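Last updated: June

# How to label and store spare parts for a small repair bench

Most repair benches fill up slowly. You keep a board from a dead radio, then a power supply, then a bag of screws that might fit something. After a couple of years you own plenty of parts and can't find any of them. This guide covers a simple way to sort, number and store them using paper labels and a spreadsheet.

You will need:

- a notebook or spreadsheet
- small sticky labels and a fine permanent marker
- resealable bags, some of them anti-static
- drawers or lidded boxes
- a slotted rack if you keep many bare boards

## 1. Empty everything out first

Pull all the parts out and put them on one surface. Don't label as you go. If you start numbering before you have seen the whole lot, you will end up with three separate groups of the same thing.

Sort into broad piles: boards, power supplies, cables, fixings, switches and knobs, and anything with a screen. A pile for unknowns is fine at this stage. My own first sort took most of an afternoon and left me with 147 items after throwing out.

## 2. Decide what goes

Keep a part if you own or regularly repair something it fits. Keep it if it is hard to buy. Let the rest go.

Swollen batteries, cracked plugs and supplies with burnt cases should not go back in a drawer. Take them to your local recycling centre, and keep batteries apart from everything else on the way there. Tape over the terminals.

## 3. Give each part a number

Use plain running numbers. It is tempting to build a code, such as PS for power supply followed by the maker and the year, but codes go wrong as soon as you find a part that fits two groups. A number only has to lead you to a line in the list.

Start at 1,000 so that every number has the same number of digits. They sort properly on a computer and you won't mistake one for a value printed on the part itself.

Write the number on the label before you stick it down. On boards, put it on a bare area or on a metal bracket, well away from connectors and anything that gets warm. If there is no safe place, tie on a paper tag or label the bag.

## 4. Write up the list

Each line needs only a few columns:

| Number | What it is | Came from | State | Place |
|---|---|---|---|---|
| 1000 | Power supply, 12 V | Dotum radio | Tested | Box 2 |
| 1001 | Front panel board | Lamrani amplifier | Not tested | Rack |
| 1002 | Volume knob | Trosora tuner | Scratched | Drawer 4 |

Be strict about the State column. "Tested" should mean that you ran the part yourself and it did its job. If you took it from a working machine but haven't tried it since, write "not tested" and add a note.

Vasanthi Warrier, who got me started with this method, also keeps a column for the date a part was last used. I tried it and stopped filling it in after a month. Add it if you think you will keep it up.

## 5. Store by shape

Once parts have numbers they no longer need to sit with their own kind. A long part can go in a long box, whatever it is. This saves a lot of room.

Small fixings do best in shallow drawers. Cables should be coiled loosely and held with a strip of hook-and-loop tape - elastic bands perish and stick to the sleeve. Bare boards can go into anti-static bags and lie flat in a single layer, or stand on edge in a slotted rack.

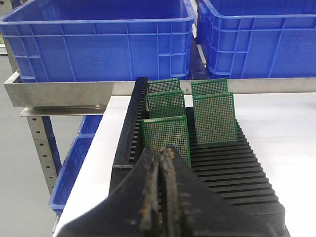

Hold boards by the edges when you move them, and wear a wrist strap if you have one. Leave a free slot beside any board with tall parts on it. Write the slot number in the Place column if your rack holds more than a handful.

Keep the whole lot out of direct sun and away from damp walls. A garage is usually fine in summer and poor in winter. If that is the only space you have, use lidded boxes and put a sachet of silica gel in each.

## 6. Keep it going

When a part leaves, cross out its line and don't use the number again. When a part arrives, number it the same day. I keep a Rorkitz biscuit tin by the bench for things waiting to be written up, and when the lid won't shut I stop and do them.

Check the list against the shelves twice a year. Pick 22 lines at random and go and find the parts. If more than one is missing, do a full check. Print a fresh copy of the list afterwards and pin it up near the bench.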